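Two Trains and a Replacement Bus to See Some Spoons

Posted in Visits, November

The invitation said ten o'clock at Pekcombe, so naturally I was in Pekcombe at twenty past nine, walking up and down a service road between a tyre depot and a shop that sells conservatories. Lullo occupies the unit at the end. You would go past it, and I did, once.

Lullo used to be a catering hire firm. If you were married in a marquee anywhere within driving distance of Illport you probably ate with their forks. They still do the forks. What has changed over the last couple of years is that a good part of the staff now spend the day teaching machines to put them away, and it was this side of the business that they had opened to visitors, with biscuits.

The old work is worth describing, as it's what everybody there measures the new work against. Crates come back from a function in whatever state the function left them. Everything goes through the washer and comes out the other end in a heap, and somebody has to turn the heap back into sets. A large wedding is 1000 pieces before anyone has looked at the cake forks. The sorting bench was where you started at Lullo and, for quite a few people, where you stayed. It was cold in winter and loud all year, and it paid by the hour with no great enthusiasm.

The new work is quieter. Instead of sorting cutlery, you pick it up with a hand-held gripper, one in each hand if you have got that far, and put it where it ought to go. The gripper records what you did. Later a model is trained on the recordings, and later still an arm on the sorting bench has a go. The recording is done in ordinary rooms on ordinary tables, on the theory that a machine brought up entirely on a steel bench goes to pieces when it meets a tablecloth. I was told this on the stairs by someone walking faster than me.

The unit of work is called a take. A full shift is 158 of them. I asked what happened if you did 157 and was told that you did another one.

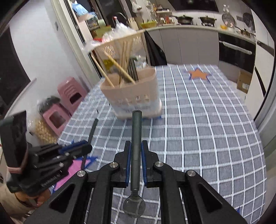

Svatopluk Hudec had a different view of the quota. It wasn't the number that got to you, he told me, it was being slow on purpose. Eleven years on the bench and he could clear a crate without looking, and now they wanted him to pick up one spoon as though he had never met a spoon. The first month he went home more tired than he ever had from the crates. "And you can't talk," he added. "Well, you can talk. But you drift, and then your hand drifts, and then it's a bad take." He said all this quite cheerfully and then went to get a biscuit before they went.

I heard versions of it all morning. The bench was dull but sociable. People had their places along it, and arguments that had been running since before the washer was replaced. Recording is done in ones and twos. The pay is better, the backs are better, and there is a chair if you want it. Set against that, there's a person with a tablet who marks your takes, and nobody on the bench was ever marked on how they picked up a fork.

The marking is the part I'd have liked more time on. A take can be rejected for a fumble, for going too fast, or for a thing called hesitation, which I took to be a joke until I saw it in a drop-down menu. The rejected ones go on a list by your name. The manager who showed us the menu was keen to stress that the list isn't used for anything. Several people behind her studied the ceiling.

We were each allowed a turn. I can report that the gripper is heavier than it looks and that your wrist, which has served you without complaint for decades, has a great many opinions about it. I dropped a teaspoon four times. A boy of perhaps nine, somebody's son, took over and did it first go, and was given a pen.
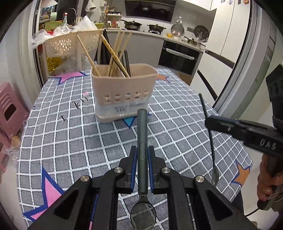
Training takes a fortnight and starts, to the annoyance of the older hands, with one gripper and soft things: napkins, sponges, bread rolls. Metal comes in the second week. Two people at the same table comes last, and the trainers treat it as a sort of graduation. It's easy to see why. With one spoon held upright in one gripper and another hanging at a slant from the next, both above the same small patch of cloth, you have the old problem of the shared kitchen, with worse elbows. The pairs who had worked side by side on the bench are much the best at it. They don't discuss who goes first. I suggested to the manager that this was an argument for having kept them on, and she said they had kept them on, rather sharply, and I wrote it down.

It is mostly true. Lullo didn't make anyone redundant. It did stop replacing people who left, and the bench that used to run the length of the unit now runs a third of it. The arm stands at the far end, a Kováčik, painted the green of hospital corridors. We watched it sort dessert spoons for a while from behind a yellow line. It was slower than I expected and very polite. When it got stuck it stopped and lit a lamp, and a woman came over, moved a spoon by the width of a finger, and went away again. She does this all day, between her own crates. Her job title has changed twice since the spring and she couldn't remember the current one.

After lunch (sandwiches, egg or other) there was a short talk on the history of the firm, from which I learned that there has been a cutlery trade of some kind in Pekcombe since 1816, and that it has been about to be ruined by machinery for most of that time. There were slides. The questions afterwards were nearly all about parking.

If you want to go, they are doing it again in the spring, places limited to 20. Write to the Illport office, not the Pekcombe one, which doesn't answer. Wear flat shoes and eat first. The bus back leaves from the other side of the road, opposite the conservatories, and the timetable on the post is the old one.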